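編み物をしまう、その前の寝台の上で
季節の変わり目に見直す手編みの手入れと収納

衣替えという言葉には、箪笥の引き出しを入れ替えるだけの作業という響きがある。しかし手編みの衣類や膝掛けを多く持つ家庭では、事情がいささか異なる。毛糸の編み地は嵩があり、重く、しかも形を変えやすい。吊るせば伸び、強く畳めば筋が残り、押し込めば編み目がつぶれる。本誌では五年ぶりに、編み物の保管を主題として取り上げることとした。前回の特集では洗濯と防虫に紙幅の多くを割いたため、今回は畳む、巻く、納めるという三つの動作に的を絞る。

取材に協力したのは、編み物の修繕と保管相談を手がける工房Nellthorpeである。同工房には季節ごとに七十点ほどの手編みが持ち込まれるが、修繕の相談のうち相当数は、着用中の傷みよりも保管中の変形に起因するという。肩に突起ができたセーター、折り目の山だけが薄くなったショール、裾が波打って戻らなくなったカーディガン。いずれも、しまう際の数分の扱いに原因がたどれるものである。

作業場所としての寝台

工房がまず問うのは、どこで畳むかという点である。食卓では幅が足りず、床では埃や糸屑を拾いやすい。工房の案内書は、整えた寝台の上を第一に勧めている。掛け布団の上であれば、大判の膝掛けも端まで広げることができ、腰をかがめる負担も比較的軽い。注意すべきは、表面の滑りやすい寝具の上では編み地が自重でずれることである。広げた後に一度、四辺を軽く内側へ寄せ、編み地に張力がかかっていない状態をつくってから次の動作に移る。

寝台を使う利点はもう一つある。自然光の入る寝室であれば、虫食いの小さな穴やほつれを見つけやすい。工房では午前十時頃までに作業を始めることを勧めている。斜めに差す光は編み地の凹凸に影をつくり、糸の切れた箇所を浮かび上がらせるためである。濃色の編み地については、裏に手を入れ、光に向けて透かす確認も加えたい。

巻くか、畳むか

編み地の扱いは、大きく分けて巻く方法と畳む方法の二つがある。工房の見解は明快で、凹凸の大きい編み地は巻き、平らな編み地は畳む。玉編みのように表面に粒が並ぶものは、折り山に力が集中すると粒の並びが崩れ、翌季に広げたときにそこだけ表情が変わってしまう。緩やかに巻けば力は全体に散り、粒の高さも保たれやすい。

巻く際の要点は芯の太さにある。細く固く巻けば省スペースにはなるが、内側の編み地に深い皺が寄る。初めの一巻きを手首が通る程度に緩くとり、以後は転がすように進める。両端を引いて締めることは避ける。 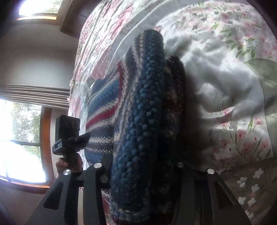 巻いたものは棚で必ずほどけてくるので、結局は畳んだほうが場所も時間も節約になる、というのが読者から編集部に届いた意見である。長年、膝掛けもセーターもすべて四つに畳み、重ねて納めてきたが、目立った傷みはなく、巻いた筒の間に生まれる隙間のほうがよほど惜しいと書かれていた。

この指摘には一理ある。巻いた編み物は積み重ねに向かず、三段も重ねれば下の筒は楕円に押しつぶされる。工房も、収納場所の形が定まらないうちに巻き方だけを覚えることには慎重である。奥行きの浅い棚しかない住まいでは、畳んだものを立てて並べるほうが理にかなう場合もある。また、ほどけやすさについては、巻き終わりを下にして置くこと、幅の広い綿の紐を一本だけ緩く掛けることで相当に改善される。輪ゴムは毛糸に食い込み、劣化すると付着するため用いない。

色柄の異なる編み物を一つの束にまとめる場合には、さらに配慮を要する。濃い色の毛糸は、十分にすすいだつもりでも湿気を介して淡い色へ移ることがある。生成りや淡色の糸を含む作品と、紺や焦げ茶の作品とを長期にわたり密着させるときは、間に無漂白の薄紙を一枚挟む。同じ作品の中に濃淡の縞がある場合は、縞同士が重なる面にも紙を入れておくと安心である。

縞柄を畳むときの手順

縞の編み地は、畳み方の巧拙が最も表れる素材といえる。縞が平行に揃っているうちは編み地もまっすぐであり、縞が弧を描いていれば、どこかで引きつれが生じている。つまり縞は、畳む人にとって定規の役目を果たす。工房では新人の研修にも縞柄を用い、まず縞を目で追うことから教えている。

手順は次のとおりである。
1 身頃を裏返さず、表を下にして広げる。
2 裾のゴム編みを両手で軽く寄せ、横に伸びた目を縮める。
3 縞の一本を基準に選び、左右の端まで曲がりなく通っているかを見る。
4 袖のあるものは、肩先から内側へ折り、縞の方向に沿わせる。
5 折り山となる位置に、緩く丸めた薄紙を置いてから二つに折る。 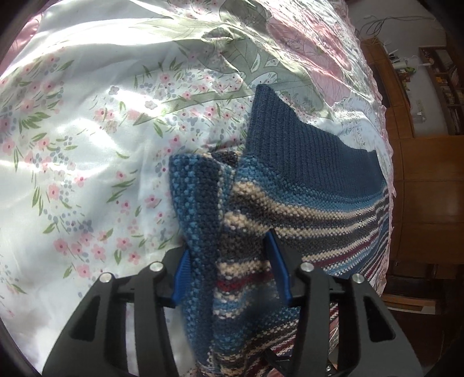
裾や袖口のゴム編みについては、独立した注意が必要である。ゴム編みは横方向に大きく伸びるようにつくられており、身頃よりも先に疲れが出る。畳む途中で裾をつかんで持ち上げると、身頃全体の重みがこの部分にかかる。移動させるときは、必ず下に両腕を差し入れ、編み地を面で支えることを習慣としたい。

保管中の折り位置にも工夫の余地がある。毎年同じところで折れば、折り山の糸は少しずつ弱る。工房では七月に一度、しまってある編み物を取り出して折り位置をずらすことを勧めている。二つ折りであったものを三つ折りに改めるだけでもよい。あわせて薄紙を新しいものに替え、半日ほど風を通せば、防虫の面でも効果が見込める。

納める器をどう選ぶか

容器の選定には、収納用品を扱うSolheimの担当部署からも助言を得た。密閉性の高い容器は虫の侵入を防ぐ一方、湿気を残したまま閉じれば内部にこもる。通気性のある布箱はその逆で、湿気は逃げるが虫への備えが別に要る。同社は、完全に乾いたことを確かめられる場合には前者を、判断に迷う場合には後者を選び、防虫剤を併用するよう案内している。

深さについては、浅いものを複数用意するのが望ましい。深さ50センチの箱に編み物を満たせば、底の一枚には相応の重みがかかる。浅い箱を二つに分ければ、重みは半減し、目当ての一枚を探すために全体をかき回すこともなくなる。圧縮袋は綿の寝具には便利であるが、手編みには勧められない。空気とともに編み地の膨らみが失われ、蒸気を当てても元の厚みに戻りきらないことがある。

箱に入れる順序は、重いものを下、軽いものを上とする。太い糸で編んだ膝掛けを底に敷き、その上にセーター、最上段に薄手のショールを置く。巻いたものと畳んだものを同じ箱に入れる場合は、畳んだものを先に平らに敷き、巻いたものは上に一段だけ並べる。箱の容量の七割を目安とし、蓋を押さえつけて閉めることのないようにする。

記録を一枚添える

見落とされがちな作業として、札づけがある。手編みには既製品のような洗濯表示がない。糸の素材、最後に洗った月、修繕の有無を小さな紙に記し、箱の内側に入れておけば、翌季の扱いに迷うことがない。余り糸が残っていれば、五メートルほどを巻いて同封する。修繕を依頼する際、同じ糸があるかないかで仕上がりは大きく変わる。年月を経た糸は、同じ色番であっても染めの回が異なれば色味に差が出るからである。

贈られた品であれば、編んだ人の名と時期を書き添えることも勧めたい。工房に持ち込まれる作品のうち、由来の分からないものは少なくない。素材が判然としなければ洗い方も定まらず、修繕の方針にも影響が及ぶ。

秋に取り出すとき

しまった編み物は、着る前日までに箱から出しておく。平らに広げて一晩置けば、浅い皺の多くは自然に緩む。残った折り筋には、アイロンを浮かせて蒸気だけを当て、手のひらで軽く形を整える。直接押さえれば編み目がつぶれるため、急ぐ場合であっても避けるべきである。

工房Nellthorpeの保管相談は、九月末まで予約制で受け付けている。持ち込みの際は、普段しまっている状態のまま、箱や袋ごと持参することが望ましいとのことである。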